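To: Demonstration Working Group
From: Barrett Calloway
Subject: Re: Whiteboard wiping task, number of demonstrators per session

On Tuesday, a member of the Nustia site wrote:

> We have read the November guidance and have two questions before we book
> the hall again. First, may several people carry out demonstrations with
> hand-held grippers in the same room at the same time, or must each person
> have a separate area? Second, our count for the wiping task stands at 1,350
> demonstrations, while the Zumska index shows 1,319. Which figure should we
> report?

Members of the list,

Thank you to the Nustia site for raising both points. As other sites have asked similar questions privately, I am replying to the full list.

Several demonstrators may work in one room. The guidance asks for a clear working distance between them, and it leaves the size of that distance to the session lead, who knows the room. Fixed lanes marked on the floor were tried at Brultlow and are no longer required. Demonstrators turned too abruptly at the tape, and those turns were present in the motion the policy was trained on.

Each demonstrator should complete the calibration motion before the first attempt of the session and again after any break. When two people stand close together, their position markers can enter each other's view. This is acceptable during the task itself. It is not acceptable during calibration, and one of the two should step away until the other has finished.
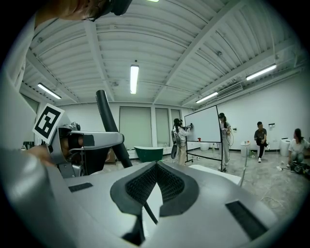

With respect to the wiping task, please remind demonstrators that the pace should be the pace at which they would ordinarily clean a board. Recordings made at an artificially slow speed have been of limited use to the Tai group, whose arm then hesitates at the start of each stroke. A demonstration in which the person misses a mark and returns to it should be kept. A demonstration in which the tool is dropped, or in which another person takes over partway, should be flagged and repeated.

Sites which use remote control for part of their work should continue to file those sessions separately. The operator's movements are delayed in a way that the hand-held movements are not, and the two sets are trained with different settings.

On the second question, please report 1,319. The difference arises from attempts that were uploaded without a completed calibration and were therefore left out of the index. They have not been deleted. If the session sheets show that a calibration was recorded under another name, the site may ask for those attempts to be restored – a short note listing the session numbers is sufficient.

The combined total for all sites, after the same check, is 1,791. Brultlow has a further 146 attempts under review, and these should not be added to any report until the review is closed.

Corrections to the guidance may be sent to this list or to me directly.

Regards,
Barrett Calloway
Demonstration Working Group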